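Search the notebook Search Enter keywords

Workshop notebook, Mellis Laboratory
Entry date: 23 April 2024
Entered by: Maëlys Brunet
Subject: Open day, demonstration of the handling arm

The laboratory opened to visitors at the usual hour. Attendance at the door was recorded as 70, including a party from Skosley and two engineers from Zakaria who had asked in advance to see the wrist camera in use. The demonstration was given 4 times. Job sheet 923 was followed for the first two runs and job sheet 946 for the remainder; the difference between them is set out below.

Before the doors opened, the arm was homed, the emergency stop was tested from both sides of the barrier, and the speed limit was set to the value approved for public sessions. The barrier was moved back one floor mark from its position last September, when visitors at the front had been able to lean across it. The change was satisfactory and should be kept.

The demonstration consists of a slow approach to a large round vessel, a pause at close range, and a withdrawal. No grasp is attempted in the public version. During the pause, the view from the wrist is shown on the wall monitor so that visitors may compare what the arm has in view with what they see from behind the barrier. The operator then explains how the approach path is chosen and why the final part of the motion is slower than the rest.

Sheet 923 calls for the pause to be made with the wrist well back from the vessel. Visitors in the first two groups found this easy to follow, but the Zakaria engineers remarked that it told them little about how the system deals with a rim at short distance. Sheet 946 brings the wrist much closer and to one side before the pause. 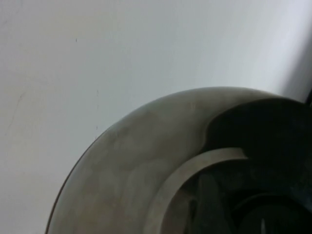 At that distance the outer rim is readily followed by eye against the white wall, and the interior is not. The inside of the vessel is very dark in the view, and whatever lies below the inner band is difficult to make out. Colleagues preparing a grasp from this position should not rely on the interior for reference. The outer edge is the better choice, particularly on the left, where it stands clear of the wall. A small lamp directed into the opening has been proposed and will be tried on the bench before it is shown to the public.

One fault was noted. In the third run the arm stopped short of the pause position and reported a path error. The operator returned it to home, reloaded the sheet, and completed the run without further trouble. The log has been saved. The likely cause is a waypoint left over from the Clullar trials, but this has not been confirmed and the waypoint has not been deleted.

Questions from visitors concerned mainly speed, cost, and the training needed to operate the arm. Questions on cost were referred to the office. The Skosley party asked whether the same approach could be used with vessels of other shapes. They were told that it has been tried here only with round ones, and that no statement could be made regarding others.

Actions:
Check the waypoint list against sheet 946 and correct as required.
Bench test of the lamp, with readings entered in this notebook.
Send the Zakaria engineers a copy of the approach settings, once approved.
Replace the worn tape on the barrier marks.

The arm was parked and powered down at close. Keys were returned to the cabinet.

Contact the laboratory office | Copyright Mellis Laboratory | Back to top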